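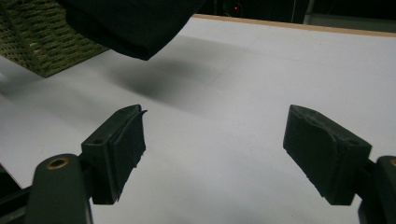

Posted in: Workshop Notes / Teaching Data
4 min read
Search this site Go

How to record a cloth-and-basket set without wasting an afternoon

You will need a hand-held gripper, a table, a basket, a piece of cloth and a tolerance for repetition normally found only in goldfish. The target for one set is 400 examples. Birger Boström once asked whether 100 would do. For the Stivine model, which learns slowly and forgets with enthusiasm, it wouldn't.

1. Write the task down first. "Put the cloth in the basket" is one task. "Put the cloth in the basket, then move the basket" is another, and they go in separate folders. At Stesholm we mixed the two all through June and Abbas Shahbazi spent a week pulling them apart again.

2. Start recording with the fingers open and clear of everything. Wait a breath, then go in. Move at the speed of someone putting away good china. If you rush, the model will rush too, and it has worse aim than you.

3. Change something every few goes: the cloth's starting place, the folds in it, the angle of the basket. Your idea of a random position will be the same spot near your right hand. Make a list of positions before you start and obey it. 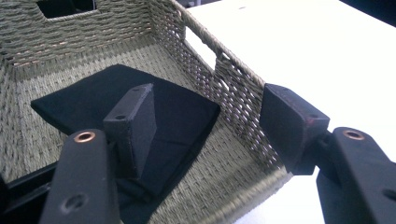
4. Moving the basket needs more care than moving the cloth, and most spoiled examples come from the approach. Pick a wall and commit to it. Get one finger pad inside and the other outside, with the rim between them, before you even think about closing. Steer clear of the handle openings unless your written task says to use them, and leave the cloth lying flat on the basket floor while you line up. Then squeeze gently, pause, and lift.

5. Keep your honest fumbles if you recovered from them. A second try at a grip is useful to the learner. Bin anything where you stopped to answer the phone.

6. Look at the pads between batches. Scuffs are normal. If a pad has come loose, change it and note which example you had got to.

7. Stop after about 2 hours. Past that point your wrist starts inventing its own style, and Lilow will faithfully sort every bit of it into the training folder.

Upload to Cabral before you go home, and check that the last file opens.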